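Two weeks with the Flindadar kit

I promised in November that I would write about the two-arm kit from Flindadar, and some of you asked me by mail where the post is. My apologies. I wanted to use it enough before I give an opinion.

We rent it, we did not buy it. The contract is for 6 months and includes the two arms, the hands, the software they call Fleka, and four hours of training by phone. Ebere Ajayi did the training with me. She is more patient than I am, so she learned the hand settings and I learned the rest.

The setup was easier than I feared. The manual says one morning, and we needed one morning and a long lunch. The part I did not like is the cables. There is one hanging from each wrist, and you must think about where it goes before every movement. I asked the support why they don't put it inside the arm, and they answered politely that it is planned for the next version.

We use it mostly for cloth. Small towels, napkins, that kind of thing. Cloth is a difficult material for a machine, it changes its shape every time you touch it. For the first days I was disappointed, because the hands took two layers when I wanted one. Then Ebere changed the grip force to a lower value and my mood became better. A dark cloth on top of a light one is a good exercise to begin with, and I would recommend it to anybody who starts.

The speed is low. For one simple fold we wait about 20 seconds, and Nnamdi Yusuf, who pays the rent for all this, has noticed it also. He asked me to compare with the Cudeck model. I have written to them and I am waiting for the price.

For now I keep the kit until the contract ends. Next time I will write about the Fleka menus, which deserve their own complaint. 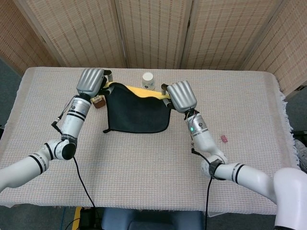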